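Week 3 handout: the lid task and the bad stop

Okay, so last time I promised we'd pick apart the fault from August. I've been running the Hadamden bench for a while now and this one still bugs me.

What happened
The arm was supposed to grab the lid knob, lift, and set the lid down flat on the plate. On run 143 it closed on the knob fine, then kept pushing down. The force limit was set in the wrong units (my typo, sorry!), so the controller thought it had tons of room. It pushed for 700 milliseconds before the watchdog tripped. No broken glass, but I did jump.

What I want you to get out of it
The watchdog caught it, and the watchdog is a backup. If your backup is doing the job, treat that as a failure and write it up, even when the run looks okay in the log. Ours looked okay. I scrolled right past it the first time.

Also, pot lids are a pain for depth sensing. Glass reads as holes, shiny rims read as noise, so the Ondden planner guesses the height off the knob. Keep that in mind for the Bear cooker and the blue plate, your starting layout for the lab.

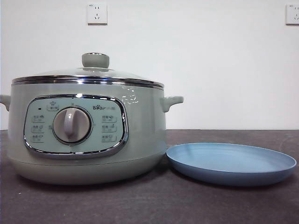
Before you power the arm
Read the limits out loud to your partner, units included. Then do one slow pass with the gripper open, hand on the stop button.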